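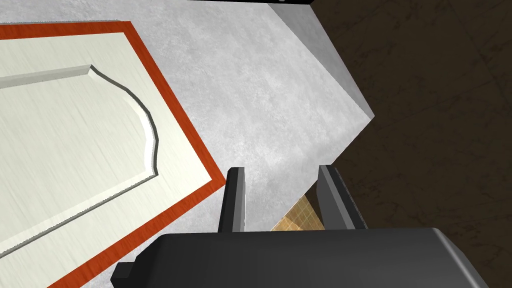 4. Checking the wrist cameras in the simulated room

Do this after every change to the Kinsella arm model, including the changes you're sure can't affect anything. Those are the ones that do.

1. Load the Tadton room and let it settle for 30 seconds. The progress bar will reach the end well before that. Ignore it.

2. Open both grippers from the Jog panel and leave them empty. Wait for the status line to read OPEN before you touch anything else.

3. Call up one wrist view. Look for the gripper body along the bottom edge, with the fingers pointing up into the view. A steep tilt is normal. The camera turns with the wrist, so the countertop will slope like a ski run, and straightening it in the camera settings will only spoil step 6.

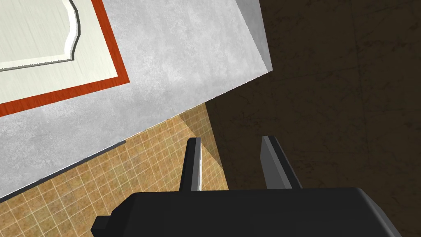

4. Repeat for the other wrist. Write down the camera offsets for each side separately. They look interchangeable and are not.

5. Switch to the body view and confirm that both arms are visible. The robot's own light gray body should sit at the bottom. Jog each wrist a little and watch which arm moves

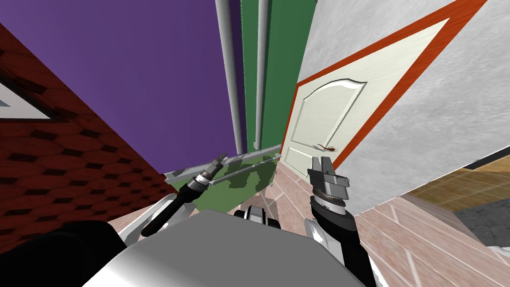
— if the left slider moves the right arm, the channels are swapped. Swap them back in the Clernard bridge file, port 2552, and restart. Don't fix it by relabeling the sliders. Siobhán Noonan did that in November, and we still find the labels.

CAUTION: Keep jog speed at 14 or lower near doors and counters. Simulated collisions cost nothing in parts but can throw the joint solver into a sulk that only a full reload will cure.

6. Save the offsets and reload the room. Both wrist views should come back exactly as you left them.

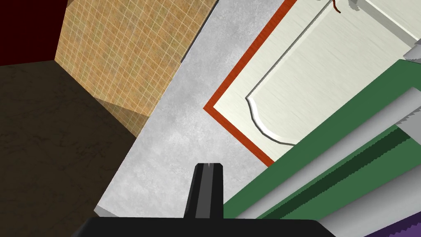 Fig. 4-4. Wrist view with a single finger showing.

NOTE: With one finger in view, open the Joint panel and read both finger positions there before blaming the camera. If the values match, carry on to Section 5.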